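Home Shop Wall Coverings Table Covers Samples Trade Help

Larkden Peel-and-Stick Wallpaper and Surface Film

Larkden is a self-adhesive vinyl covering sold by the roll for walls, panels, shelves, drawer fronts and tabletops. It goes on without paste, and it can be taken off again with a hair dryer and some patience. We stock it in two weights. The wall weight is thinner and easier to hang on your own. The surface weight is thicker, has a harder top coat, and is meant for places where things are set down and slid around.

Both weights are cut from the same width, so a wall and a counter can be planned on the same sheet of graph paper. Rolls are sold whole. We do not cut lengths, but we do sell sample sheets, and the price of a sample sheet comes off your first roll if you order within the same season.

Patterns

There are three groups in the current range.

Plains: chalk, putty, fog, navy, moss.

Stones: marbles, terrazzos and one slate. These are printed in the surface weight only. The marbles have a long repeat, so a normal desk or side table will usually show no repeat at all.

Prints: animal patterns, small florals, checks and stripes. These are wall weight only. The animal patterns come in natural colors and in pinks, blues and greens. If you are using one on more than one wall of a small room, buy all of it together. Print batches vary slightly, and a change of batch shows most at a corner.

The Golestani florals have been dropped and what is left is in the clearance section. Brarau check is out of stock until January.

Choosing a surface

The film sticks to anything smooth, clean and sealed. Good surfaces are gloss or satin paint, melamine, glass, metal and sealed wood. Flat paint is a maybe. Try a sample sheet on it and leave it up for a week before you order. Do not put it on bare plaster, brick, raw wood, or a wall that was painted less than a month ago. New paint keeps giving off vapor after it feels dry, and the film will bubble.

It can go over an older layer of vinyl if that layer is firmly stuck. It should not go over textured wallpaper. The texture will show through in a few days.

A busy print and a quiet surface are the easiest combination to live with. If you want a bold wall, pick a stone or a plain for the table in front of it and keep the color light. Two prints next to each other tend to fight, especially in a small space. Warm stones such as the cream and beige marbles sit well with pinks and terracottas. The gray marbles are better with blues and greens.

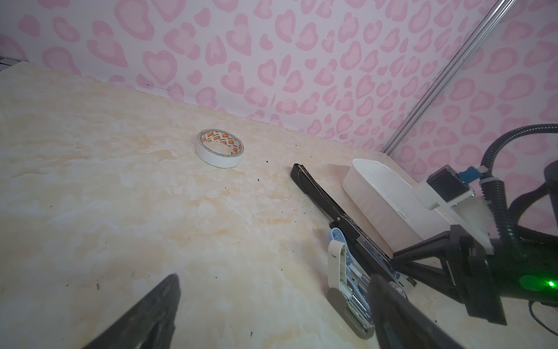
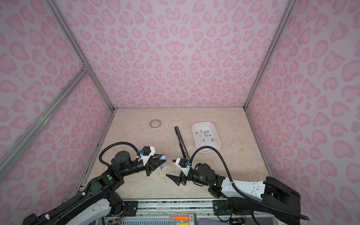
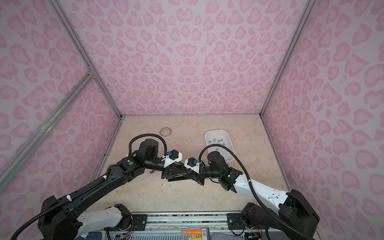

Pink leopard-style print on the walls with a beige marble pattern in front.

Measuring

Measure the height of the wall in two places and use the larger number. Add two inches at the top and two at the bottom for trimming. Measure the width and divide by the width of the roll, then round up. For any print with a repeat longer than a hand's width, add one full repeat to every drop after the first. The repeat is given on each pattern's own page.

For a table, measure the top, add the thickness of the edge on all four sides, and add enough to fold under by an inch. If the table has rounded corners, allow a little more and plan to warm the film as you go.

Putting it up

Wash the wall with a little dish soap and water, rinse it, and let it dry overnight. Take off switch plates with the power turned off at the breaker. Draw a plumb line one roll width from the corner, less half an inch. Corners are hardly ever straight, and the half inch gives you something to turn around the corner.

Peel back the top foot of the liner only. Line the edge up with your pencil mark, press from the center out, and then pull the liner down from behind with one hand while smoothing with the other. The Falosik felt squeegee, sold separately, is what we use in the showroom. A plastic card wrapped in a cotton cloth does the same job more slowly.

Butt the seams. Do not overlap them on a wall. On a table the seam should run across the short side, at the back, where a monitor or lamp will cover it.

If a bubble will not move, prick it with a pin and press it flat. Trim with a new blade and change the blade often. A dull blade drags and tears the edge.

Care

Wipe with a damp cloth. Mild soap is fine. Do not use scouring powder, acetone or anything sold for removing paint. The surface weight will take a mug of coffee, but it will not take a pan straight from the stove. Use a trivet. Ballpoint ink comes off with rubbing alcohol if you get to it the same day. Permanent marker may leave a shadow.

Crumbs and grit are the usual cause of fine scratches on the darker stones. Brush the top off before wiping it.

Taking it down

Warm one corner with a hair dryer on medium and lift it slowly, pulling back on itself at a low angle. Keep the heat just ahead of the peel. Leftover adhesive will roll off under a fingertip or come away with warm soapy water. Film that has been up in direct sun for several years takes longer and may come off in strips.

Specifications

Material: printed vinyl, matte top coat
Adhesive: water-based acrylic, removable
Roll width: 20 inches
Indoor use only
Pattern group code for animal prints: 202
Sample sheet: letter size

Ordering and returns

Unopened rolls can be returned for a refund less shipping. Opened rolls cannot be returned unless there is a print fault. Check every roll before cutting and look for the batch number on the end label. We will replace a faulty roll, but we cannot pay for rolls that have already been hung.

Trade accounts ordering more than 800 feet get a single batch guaranteed. Write to us through the Trade page with the pattern name and the total length you need.

Prices on this page apply from 3rd April.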